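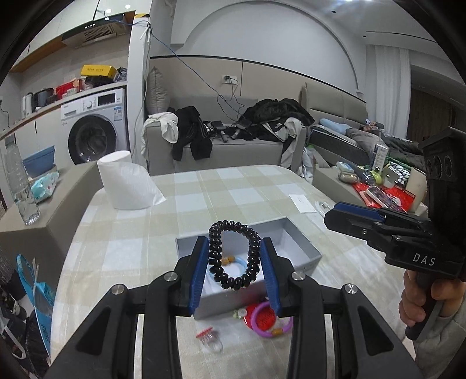

Bracelets, box 2 – May, started 9:40

Picking up from where Rodica left the sorting. Her note said "mostly done", it was not mostly done. Tray of mixed strung pieces still to check, restring or box up before the Stellis order goes.

Working on the checked tablecloth again. OK for the dark beads, bad for anything beige or cream, they vanish into the squares. Want a plain dark cloth for next time, ask Myroslav if the old one came back from the wash.

Black one with the flat stacked beads: fine. Elastic good, stretched it over the 290 mm tube and back, no gaps showing after. Knot hidden inside a bead, dab of glue on it, leave alone. Goes in the white box.

Light blue with the orange-brown bead: restrung last week, sat overnight, knot held. Boxed. Keep it away from the black one in transit, Gonçalo says the flat beads have sharp rims and he's probably right. Tissue between them.

Pink with the orange bead: not happy. Cord is too thin for that bead hole so the bead slides about and the pink ones bunch up on one side. Tried a double knot, looks ugly. Options
– thicker cord, 1 size up (Onsri cord, if there is any)
– a small spacer each side of the orange
– leave as is and sell as a second
Going with the spacers I think. Will try tomorow.

Loose bead with the white and green face: no idea which piece this belongs to. Checked Rodica's list, not on it. Leonardo thinks it's from the Drurkedach sample set, which would make it 20 years old and not ours to sell. Put it in a twist of paper with a question mark on.

Glue: lid was left off AGAIN. Top has skinned over, underneath still usable. 5 minutes to grab, overnight to really set, don't let anyone tug at a knot the same day. Wipe the squeeze-out straight away with a bit of paper towel, it goes cloudy on dark beads if you wait.

11:15 stopped for tea. Cups nowhere near the beads please, we know why.

After tea: re-did the label for the box. Old label had Boltar's item numbers which are the wrong ones now. New numbers are in Adalberto's sheet, second tab. He still has to confirm the pink, can't price it till the spacers are in.

Envelopes for the small orders: down to the last few, need more before the end of the month. Also tissue, also the finer needles (the big-eye ones wont go through the flat beads twice).

To do
– spacers for pink, 2 of, orange if poss
– ask Adalberto about the green face bead
– dark cloth
– new glue, the small tube

Box stays open tonight so the glue smell gets out. Lid on in the morning, whoever is in first.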